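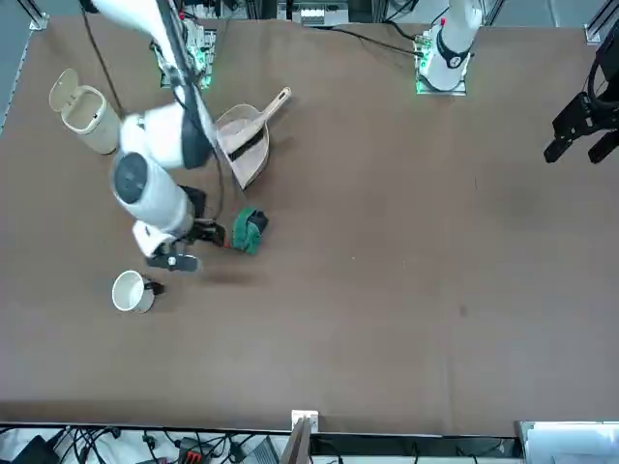

HOME CARE BASICS – UNIT 3 HANDOUT
Soap, water and time

Welcome back, everybody. These are the notes for Wednesday's class at Lotwood, typed up a bit more neatly than what I scribbled on the board, with a couple of things I forgot to say out loud. If you missed the session you can get most of it from these pages, but do come to the next one, as the stain practice is much more fun in person!

Last time we did dust and dry dirt, and I kept promising that the wet stuff was coming. So let's get into it.

What soap does

Water is pretty good at washing away things like sugar and salt. It's hopeless with grease. You've all run a buttery knife under the tap and watched the water bead up and roll right off. Oil and water would each prefer to stick to their own kind, and that's the whole problem of washing dishes in one sentence.

A soap molecule is long and skinny and has two very different ends. One end likes water. The other end likes oil. Put plenty of them in a sink with a greasy pan and the oil-loving ends bury themselves in the grease, the water-loving ends stay pointed out into the water, and with a little scrubbing the grease breaks up into tiny droplets, each one wrapped in soap. Those little wrapped droplets are called micelles (MY-sells). They float off and go down the drain with the rinse.

The general word for anything that behaves this way is surfactant, and you'll see it on labels a lot. Soap is one kind. Dish liquid is usually a detergent, which works in much the same way but is made differently and gets along better with hard water. I say "soap" for both when I'm talking fast – sorry in advance.

Somebody asked whether more suds means more cleaning. Nope! Suds are air trapped in a film of water and surfactant. They tell you there's still some surfactant left in the water, and when they go flat in a sink of dishes it's usually time for fresh water, but a low-sudsing product can clean every bit as well as a foamy one.

The four levers

I learned this from Kristaps Lapiņa, who I worked for right out of school when he was running the housekeeping at the Kos, a big old guesthouse with stairs I still have dreams about. He had it written on a card in the supply closet and I've never found a better way to put it. When you clean anything you've got four levers to pull:

Chemistry (what's in the bottle)
Scrubbing (your arm)
Heat (how warm the water is)
Time (how long you leave it)

Push one down and you have to pull another one up. No time? Scrub harder. Sore wrist? Let it soak. Only got cold water? You'll want more time, or a better product. Once you start looking at chores this way you can't stop, and it saves you buying a special bottle for every room.

Most of us are terrible at the last one. We spray and wipe in the same breath. Try this at home: find a sticky patch on the stove, spray half of it and wipe right away, then spray the other half, wait 90 seconds and wipe that. Write down what you notice. I won't spoil it.

For disinfectants, waiting is even more important. The label gives a contact time, meaning how long the surface has to stay visibly wet for the product to do its job. It might be one minute, it might be ten. Read it every time you change brands, and clean the surface first, as a layer of crumbs and grease gets in the way.

Acid or alkaline?

You remember the pH scale from school, probably with a groan. Seven is neutral, lower is acid, higher is alkaline. For the house you mostly need to know which kind of dirt goes with which side.

Acids are for minerals. White crust in the kettle, chalky spots on the shower door, the ring around the faucet. Vinegar and citric acid both dissolve that kind of scale.

Alkaline cleaners are for grease and food. Washing soda, oven cleaner, a lot of the all-purpose sprays.

Neutral is for everyday wiping and for anything delicate. A drop of dish liquid in warm water does a surprising amount of the work in my house.

And what about baking soda and vinegar together? I know, I know, the fizz is lovely. But one is mildly alkaline and the other is an acid, and once they've finished fizzing they've mostly canceled each other out. Use one, rinse, then use the other if you need it.

Keep acids off marble, limestone and anything else with lime in it. I etched a windowsill with lemon juice in my first January at the Kos and had to look at the dull patch every morning for the rest of my time there.

Clear it, then wipe it

Wiping around things is my big pet peeve (you heard me go on about this in class). The crumbs just collect in a little ring at the foot of every jar. Pick the stuff up and move all of it to one end, wipe the open part from the far side toward you, then shift everything over and do the other end. Fold your cloth in quarters so you've got several clean faces to turn to, and turn it before you think you need to.

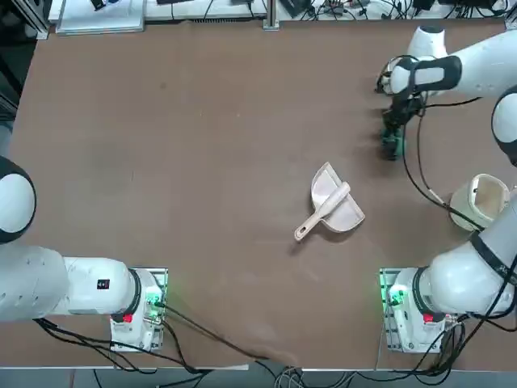 A wide brown table with a few things on it.

Work top to bottom in a room and far to near on a table. When you're done, go over it once with a cloth that has only been dipped in plain water. Leftover cleaner dries into a thin sticky film and the next day's dust loves it, so if your counters seem to get grubby faster the more you clean them, try rinsing and see if things improve.

Never mix these

Please copy this part onto something you can tape inside a cupboard door.

Bleach and ammonia: gives off toxic chloramine gases. Some glass cleaners contain ammonia, so check.

Bleach and any acid, vinegar included: gives off chlorine gas.

Bleach and rubbing alcohol: makes harmful fumes too.

Two different drain openers, one after the other: don't.

Keep products in the bottles they came in. If you do mix up a diluted spray, label it with what's in it and the day you made it. If you ever smell something sharp while cleaning, leave the room, get to fresh air and call for help from there.

Words to know for next time

Surfactant, micelle, contact time, hard water, scale, residue, dilution

For next week

Do the stove test above and bring your notes.

Pick one cleaner you already own and find three things on the label: what it's for, what it must not be used on, and the contact time if it has one.

Read the chapter on hard water in the course packet. It's the one that begins with the laundry at Gromia, and you can skip the table at the back.

Bring an old cotton T-shirt you don't mind cutting up. We're doing coffee, grass and tomato sauce, so wear something you don't love.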